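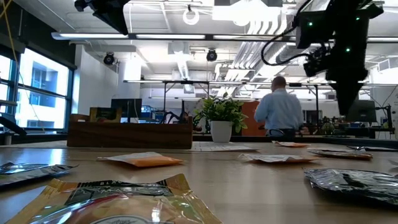 You don't need a bigger pantry, you need to stop going to the shops hungry, was how my sister-in-law put it, standing in my kitchen with the cupboard door in one hand and a cup of tea in the other. I'd been whingeing about cupboard space for most of the afternoon. She had a point, and I didn't speak to her for a good ten minutes.

So that was the Friday I decided to eat the pantry. You've probably read about people doing this. They clear out the shelves over a month, save a fortune and come out the other side glowing. I wanted in. I gave myself 5 weeks, a budget for milk, bread, eggs and fresh veg, and one firm rule: if it was already in the house, I couldn't buy another one until it was gone.

First I had to find out what was in there, and what was in there was mostly small things. I'd always thought of a full pantry as tins and big sensible bags of flour, but mine was snack packets, soup sachets, half-used spice mixes folded over and pegged, and noodles. So many noodles! There was a bag of red lentils that had moved house with us from Risside, and we left Risside before my youngest started school. There were three open bags of desiccated coconut. I don't bake with coconut. I don't even like lamingtons, which I realise may cost me my passport.

Week one was a breeze. I felt like a genius. Lentil soup, tuna pasta, a sort of fried rice with the odds and ends of two different rices (they cook at different speeds, so half of it was lovely and half of it was gravel). The kids were charmed by the novelty and the dog was charmed by the gravel.

By the second week I'd worked out that the main meals weren't the hard part. I can always turn a tin of tomatoes into dinner. It was the four o'clock problem that nearly did me in, when everyone tumbles through the door starving and nobody wants a lentil. We are a household of grazers. I'd been buying snacks in the big weekly shop, then again at the servo, then again at Bùi on the way home from swimming, because Bùi is the best grocer in Munulell and I can't walk past it. They do a sesame brittle that I'd put up against anything in the country. I'd go in for spring onions and come out with a carry bag.

Here's what I'd never thought about until I had to go without. I wasn't buying that stuff because we'd run out. I was buying it because I was tired, and a new packet of something felt like a small present at the end of the day. I still think it's a perfectly good present, by the way. I just didn't need to have it 5 times a week.

What got us through was popcorn. I found a jar of kernels behind the vinegar and we went mad for it: salt and butter, then cinnamon sugar, then a chicken salt version that my eldest now makes for her friends and has started charging them for. The coconut finally went into a slice with condensed milk and crushed biscuits, and I'll admit I ate most of that standing up.

Week three was the low point. I made a casserole out of tinned chickpeas, curry powder of unknown age and a sachet of French onion soup, and we had toast. I also had a wobble in the supermarket at Tument, where we'd gone for shoes, and stood for far too long in front of a display of two-for-one crackers. I had crackers at home. I had crackers at home in four shapes. I put them in the trolley, took them out, put them back, and in the end my son took them off me and returned them to the shelf like a bouncer.

I'd been keeping receipts in a biscuit tin since the start, mostly so I could be smug, and I should tell you about the money because everyone asks. I compared the whole stretch with the same number of weeks before it, and we'd spent $1,033 less. I checked it twice — once on my phone and once on paper, with my tongue poking out. Now, some of that was the servo, and some was takeaway we skipped because I was being stubborn, and we do have teenagers who eat like a shearing shed. A smaller household wouldn't see anything like it. But I'd have guessed a couple of hundred, tops.

A few things I'd do differently. I'd write the list of what's in the cupboard before starting and stick it on the fridge, so the whole family can cross things off (mine lived in my handbag, where it was no use to anyone). I'd use up the oldest spices first and throw out the ones that smell of cardboard, without guilt. I'd allow one treat from the grocer every week, chosen by a different person each time. And I would not, under any circumstances, do the chickpea thing.

We've been back to normal shopping since February, more or less. The shelves have filled up a bit. There are chips in there again, and some of those prawn crackers you fry yourself, and I noticed this morning that somebody has opened a second bag of rice with the first one still going. I said nothing. It may have been me.

The red lentils, though, are gone. I cooked the last 2 cups into a dhal with plenty of garlic and a squeeze of lemon off the neighbour's tree, and it was the best thing I made in the whole exercise. I've bought another bag.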